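Notebook: Drerley list signup, the double opt-in business
August 2, 2020
Ewan Dunstan
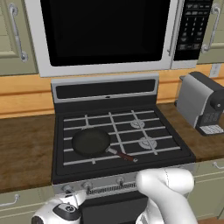 Kitchen render, sage green cupboards, microwave over the gas range.

Pamix say the new confirmation step on the signup form "improves list quality". I have been asked to turn it on for the Ruawai newsletter as well, so before I do that I went through what it did on Drerley, where it has been running since May.

Raw numbers out of the export: 720 people filled in the form. 491 clicked the link in the confirmation mail. Pamix calls the remainder "unqualified". I would call them people who wanted a newsletter and didn't get one, at least until somebody shows me otherwise.

Tegan Pirihi thinks most are bots. Possible. I went down the unconfirmed list by hand and took out everything with an obviously generated address, or a first name that was a string of consonants. 13 rows. The rest look like ordinary people with ordinary addresses, and 206 of them are on the same two mail providers. That smells of delivery trouble to me, but I can't prove it from the export, as Pamix only records "sent" and not "delivered". Áine says the delivered column exists on the bigger plan. Of course it does.

Things tried today:

- Signed up with my own address. Mail arrived, link worked, landed on the thank-you page.
- Signed up with an old test address at one of the two providers. Nothing in the inbox, nothing in junk after an hour. Left it open.
- Same again with the sender name changed from "Drerley" to "Drerley News". Arrived, in junk. One try only, so I am not reading anything into it.
- Looked for a way to resend the confirmation to everyone unconfirmed. There is a button. It is grey. The help page says it should be blue.

The subject line is still the default, "Please confirm your subscription (1)". I have no idea what the (1) is. Rangi reckons it's a leftover from when someone copied the template, and he is probably right, but it is in every mail we have sent and it looks like rubbish. Changed it on the test form. The live form wants an account owner to approve template edits and that is Tegan Trevaskis, who is off.

Also the old plugin from Umov is still loading on the signup page. It does nothing now except add a second hidden email field. If a browser autofills that one I don't know what gets stored. Must check before blaming Pamix for everything.

For Ruawai: not turning it on yet. I'm happy to have a confirmation step, I just don't believe the quality figure, which goes up every time a real person fails to get the mail. Want the provider question answered first, then the Umov leftovers out, then one form switched over and the others left alone so there is something to compare against.

Ask Áine what one month of the bigger plan costs.

Test address checked again before shutting down. Still nothing.

2 comments | 0 shares
Back to top | Contact the web team | © 2020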